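Bomley Exhibition Supply
Home > Display > Plinths > Drosa Flat-Pack Plinth

Drosa Flat-Pack Plinth
£498 per plinth, delivery extra
In stock in Gallery White and Raw. Made to order in other colours.

Every gallery owns a cupboard full of plinths, and every one of those plinths is the wrong height. It has been painted so often that its corners have gone round, like a bar of hotel soap. Someone screwed a bracket into the top for a show about rivers, and the filler has been sinking ever since. It takes two people to lift and will not go through the door of the room where it is needed, although it must have done so once.

The Drosa is a plinth that comes apart. You get four sides, a top, a base and an inner frame, all of which pack down flat into one canvas sleeve. Put together, it looks like a plinth. We have spent a good deal of money making sure it looks like nothing more than that, and we would ask you to bear this in mind when you see the price.

How it goes together

The inner frame unfolds and locks. The base drops in, then the sides slide down from above in any order, each catching the one before it along a hidden edge. The top goes on last and is held by a quarter-turn key from underneath, through a hole in the base, so you will want to fit it with the plinth lying on its side and a blanket on the floor. The instruction sheet says this in large type. It didn't use to, and we heard about it.

There are no visible screws. You don't need a drill, a rubber mallet or the friend who is good at this sort of thing. You need the key, which comes tied to the sleeve on a length of red cord, and which you should leave tied to the sleeve on its length of red cord. Spare keys are sold separately and do very well for us.

First-timers should allow themselves an unhurried go at it the day before. With practice it is quick, though the last side always feels as though it's going to stick. Push it. It will go.

Heights and stacking

One section stands 62 cm high, a good height for anything you want people to look down on, in the neutral sense. For busts, vessels and work in cases, most customers stack two. The sections locate on four pegs and can't slide, and the join is a fine shadow line that you can leave alone or cover with the matching tape. Our own view is that you should leave it alone. Artists divide fairly evenly on the matter and hold their opinions with some force.

We don't recommend stacking three. We know it can be done because we have been sent the photographs.

Materials and finish

The panels are birch ply with a sprayed finish in Gallery White, a white we arrived at after a long correspondence with people who also claimed to be using white. It sits on the warm side. Against a wall painted in a bluish white it will look a little like an old paperback, so please send for a swatch. Swatches are free and we would much rather post you one than collect a pallet.

Raw is the same ply, sanded and oiled, with the edges left showing. It was meant for workshops and degree shows, and has since turned up in some very grown-up places under some very expensive ceramics. We haven't put the price up, although it was discussed.

Repainting is allowed. Sand lightly, use a thin coat, and keep paint off the inner edges or the panels will bond to one another and you will own an ordinary plinth. A roller is better than a brush. Whoever volunteers to do it with a brush should be given something else to do.

Moving and storing

In its sleeve a section weighs 16 kg, which one reasonably willing adult can carry from a van to a lift. The sleeve has a shoulder strap and a handle at each end. There is a clear pocket on the front for a card, and we suggest you write on it what is inside, including any panels that are damaged or belong to a different set. Future you will be touched by this.

Store the sleeves upright, like records. Laid flat in a pile they come to no harm, but the one you want will be at the bottom.
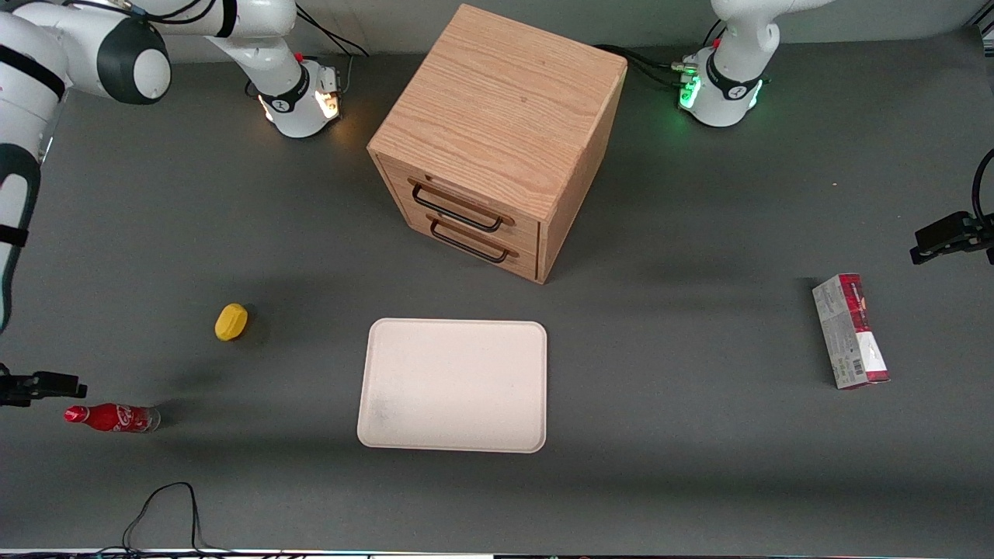
Hanane Benjelloun wrote to tell us that she had put a stacked pair through a touring show of glass and found the plinths easy, the sleeves excellent and our packing list "a work of fiction in the modern style". She was missing a base, which the list said she had, and had been sent a second top, which it said she hadn't. She added that the shadow line had been mistaken for part of the work by at least one reviewer and that she had decided to let this stand.

We sent her a base. The packing list has been rewritten and is now dull to read. She has kept the second top, and tells us it makes a decent tray.

What it will hold

A single section takes any bronze you can get on to it without a hoist. If you need a hoist, ring us first, as you may want the stiffened frame, which drops into the same panels and costs more. For stone, always use the stiffened frame. For plaster, the standard frame is fine, and the plaster will be what breaks.

Stacked pairs should be fixed to the floor if the public can get near them. A floor plate comes with every set. It takes screws or, where the building is listed and the floor is older than the country that made the art, a ballast bag that sits inside the base. The bag is sold empty. Fill it with dry sand. Please don't fill it with water, however well it seems to be going.

Kinetic and sounding work is welcome, but a hollow plinth is a drum. We make a felt liner that deadens it very well. Some artists have asked for the reverse, and we can supply the frame without feet pads if you are sure and your neighbours are understanding.

Cables come in through a notch at the back of the base and out through a capped hole in the top. The cap is the same white as everything else and small enough to be lost in a pocket, where it will be laundered.

Compared with our other plinths

Maihi is our fixed plinth. It's cheaper, heavier and arrives in one piece, and if you have a store at ground level and never send work anywhere, it is probably the one you should buy. We say so on the telephone too, to the sorrow of our sales department.

Jimari is the low display platform, for floor pieces and for things that curators would like visitors to stop walking on. It shares the Drosa's key and its colours, and the two look well together in a room. They don't lock to each other. People ask, and we are thinking about it.

What's in the box

Inner frame, folded
Base and top
Four side panels
Quarter-turn key on cord
Floor plate with fixings
Canvas sleeve
Touch-up pot (Gallery White only)
Instruction sheet, with the bit about the blanket

Matching tape, felt liner, ballast bag, stiffened frame and case adaptor are listed under Drosa accessories.

Questions we get

Will it take a glass case?
Yes, with the case adaptor, a shallow collar that fits around the top. Tell us the make of case when you order, and measure it yourself even if the measurements are printed on it.

Can we hire?
We hire sets out for shows, subject to what is on the shelf. August is easy and the weeks before degree shows are hopeless. Hire sets are clean and sound but have lived a little. If you need them flawless under raking light, buy.

Do you make it in black?
We do, to order. Black shows dust, fingerprints, the sleeve of whoever dusted it, and the mark where a wine glass was put down at the private view. It looks superb for the length of a speech.

Can the artist put something inside?
It is your plinth. We would only ask that the top is not then sealed for good, and that the contents are declared to the courier.

Is it a work of art?
One customer has exhibited a Drosa with nothing on it and priced it at rather more than £498. We congratulated him, and asked whether he would like the touch-up pot.

Lead times and returns

Stock colours go out on the next available van. Made-to-order colours take 20 working days from the moment you approve a swatch, in writing, in daylight. Kirsty Sheehan runs the order desk and will ask about the daylight. She has been told that a colour was "completely different in the gallery" by people who approved it in a basement.

Stock plinths can come back unused if they are in their sleeves with the key. Made-to-order colours can't, though we will sometimes know of a gallery that wants that exact green. Damaged panels can be replaced singly. Quote the letter stamped on the inner edge, so that what we send fits what you have.

Delivery is to the kerb unless you book otherwise. Drivers are kind but not insured for spiral staircases. If your entrance has steps, a moat, a café in it or a parking arrangement that has to be explained, put that in the notes box at checkout. The notes box is read.

Prices on this page exclude VAT and apply to orders placed from 5/26/21. Quotes already issued will be honoured at the old price, including the one we got wrong.

Add to basket
Request a swatch
Ask about hire
Download the instruction sheet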